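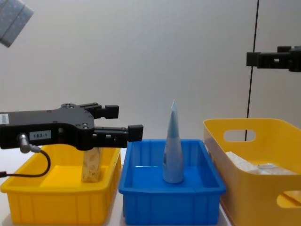
December 11, 2025

Sorting bench, packaging and small goods. Working on my own until lunch, then with Majdi.

Carried on from where we left the bin trial. The question for today was still the dull one: which container each type of small item should live in while it waits to be packed, and whether the shallow bins are deep enough for things that have to stand up. Gavin wants an answer before the Dridstead order goes in, as he has to tell Rarkard whether it's shallow bins, deep totes or a mix.

Set-up as before. White table against the wall, shallow yellow bin on the left, shallow blue bin next to it, tall yellow one with the handle holes on the right. I kept to that order all day. Last time somebody swapped the blue and the left-hand yellow and we lost half a page of notes working out which was which.

What goes where, for now:

- left yellow bin: boxes
- blue bin: tubes
- tall yellow: bags and soft packaging

Tubes. These are the squeeze type with a flat crimped end, and they're best stood on the cap. The cap is wide enough to hold them steady on a flat floor. The shallow bin leaves most of the tube showing, so you can pick it out by the crimp without putting your hand down inside. A deep tote is worse for this. I tried it first thing and the tubes were over on their sides as soon as I slid the tote along the table. Shallow bin for tubes, then. I don't think we need to look at that one again.

Boxes. Fine in the shallow bin too. Small cartons will stand on end if there's something beside them and fall over if there isn't. A divider would sort it. Wimosum do a slot-in one but I haven't checked whether it fits this rib spacing. To ask.

Bags took up the rest of the morning. The crumpled packaging can go in the tall yellow in any old state and it doesn't matter, but the paper bags mark if you fold them twice in the same place, and Alexiou have already complained once about creases (that was April, before Majdi started). So I've been treating the filled paper bags as a separate item and standing them up.

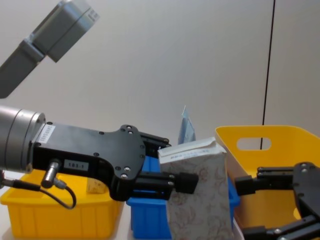
*Paper bag with the faint floral print, top crimped shut, standing in front of the blue bin.*

Notes on the bag:

1. It's taller than I allowed for. In a shallow bin the sides do very little for it.
2. Hold it by the sides near mid-height. Picking it up by the folded band at the top pulls the crimp open on one corner - did this twice before I stopped.
3. The print is pale enough that scuffs show on the white parts. Keep the table wiped. There was a smear of something on the near edge this morning and I cleaned it off before starting.

Tried one bag in the tall yellow on its own and it leaned against the wall of the tote. Two together held each other up. Majdi thinks a piece of card across the floor would stop the feet sliding, and he may be right, as the floor of that tote is smoother than I'd like. Not tested yet.

After lunch we emptied the tall tote and began again with it, so that the bags and the soft packaging weren't mixed. I put this off in the morning and shouldn't have. It's hard to judge how a bag sits when there's crumpled wrapping under it.

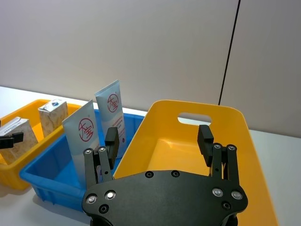 *Tall yellow tote empty, tubes standing in the blue bin, two cardboard boxes in the left bin.*

The flared rim is useful. A bag going in slightly off line slides down the slope and doesn't catch its bottom corner. The handle holes are less useful than they look for carrying, at least with my hands, but Majdi had no trouble.

Costs, so I don't have to look them up again: minimum order from Rarkard is 100 of any one size, mixed colours allowed. Gavin reckons on 3,000 small items for the first Dridstead delivery, mostly tubes. If that's right we want far more shallow bins than totes, and the minimum on the totes will leave us with spares. He knows.

To do:

- card liner in the tall tote, try with one bag and with two
- ask Wimosum about the divider and the rib spacing
- label the bins on the short side, not the long side, so the label shows when they're side by side
- Majdi to write up the tube notes on page 31 of the shared book
- more paper bags from the store, the two with torn crimps are no good for anything now

Bins left on the table in the same order. Please don't swap them.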